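Budget season thread. We're a small shop buying our first new robot cell in a long while, and a few people asked how we're planning it. Posting the working version, numbers left out where I'm not allowed to share them.

2025-08-23

Where we are now: one older arm on the back line, bought used, still fine for moving trays. The new cell is for picking parts out of mixed bins. The old arm can't reach far enough for that and the controller won't take the newer software.

We started the list in May. First version was just "arm, gripper, table." The current version has 21 lines on it. Most of what got added is small stuff. Cables, a spare set of fingers, floor anchors, a second pendant, a shelf for the controller so it isn't on the floor.

If you're doing this for the first time, write the small lines down early. Ours came to more than the gripper did.

On suppliers. We got quotes from Plasitz and Drerkar for the full cell, and from Yazıcı for the gripper and the integration hours only. All three were fine to deal with. Plasitz answered quickest. Drerkar sent the clearest drawing. Yazıcı asked the best questions about our parts.

The quotes are hard to compare because they don't include the same things. One has freight in it. One has training in it but no travel. One lists guarding as "by customer." I made a sheet with the same rows for everyone and wrote to each of them until every row had a number or a plain no.

That took two weeks longer than I planned for. I'd still do it again before signing anything.

Gripper choice. We're going with a plain two-finger parallel gripper. We looked at vacuum but half our parts have holes in them. We looked at a three-finger hand and it was out of the budget before we added the mounting plate.

What matters for us is how wide it opens and what it costs to replace the fingertips. Tips are a wear item. Put them in the yearly budget and keep them out of the purchase, or someone will cut them when the total runs high.

Simulation first. Before we commit to a gripper we're running the reach and clearance work in sim, with a view from down at the gripper looking out past the fingers. Our project name for all this is Prurkness, if you see it in older posts.
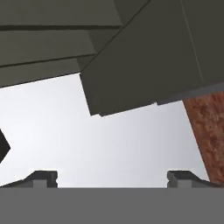 The license for the sim software is 2,000 for the year, one seat. I argued for it as part of the equipment cost, the same as the table or the guarding. It got moved to the software budget anyway. Same money, different column, but it meant a second approval and another form.

Check that early where you work. Ask which budget a license comes out of before you put it on the equipment list.

The sim doesn't have to look nice. Ours is mostly flat gray surfaces and blocky shapes. What I need from it is whether the fingers can get to a part without hitting something on the way, and whether there's room to back out again.

What it doesn't tell us: how the tips hold up, how the parts slide around in a full bin, how long a changeover takes with a tired operator at the end of a shift. We have a separate line for test time on real hardware and I'm not letting go of it.

Test time. Two of the suppliers will run your parts at their site for a fee and take it off the price if you buy. Send your worst parts, the ones with burrs and the ones that come in oily. We're sending a crate of 355 so they can fill a bin properly.

Freight on the crate both ways is ours. Also a line on the list now.

Floor space. The cell footprint on the drawing is the cell with the doors closed. You need room to open the doors, room for a cart, and room for someone to stand at the panel. We taped it out on the floor and had to turn the whole layout to keep the aisle clear.

Tape is cheap. Do it before the electrician comes to quote, so they're quoting the right wall.

Power and air. We have enough power. We don't have enough air on that side of the building, so there's a new drop to run even though the gripper itself is electric. The air is for a blow-off nozzle at the bin. Small item, took up a full meeting.

Training. We budgeted for 4 people. The first plan was for two, and then we looked at the shift schedule and vacation. If only one trained person is in the building and they go home sick, the cell sits there until tomorrow.

Spares we're buying on day one: fingertips, one full set of fingers, the gripper cable, a fuse kit, one door switch. Spares we're not buying: a second gripper. Lead time is about four weeks and the operators can load by hand for that long if they have to. They won't love it.

Payment terms. Everyone offers some split of deposit, delivery and acceptance. Read what "acceptance" means. In one of our quotes it meant the machine had arrived and turned on. We asked for a full shift on our own parts, with the pick rate written down, and they agreed without much fuss.

Next steps for us: finish the clearance runs, send the crate, get the revised quotes back, pick one. I'll post the row list from the comparison sheet once I've taken our prices out of it.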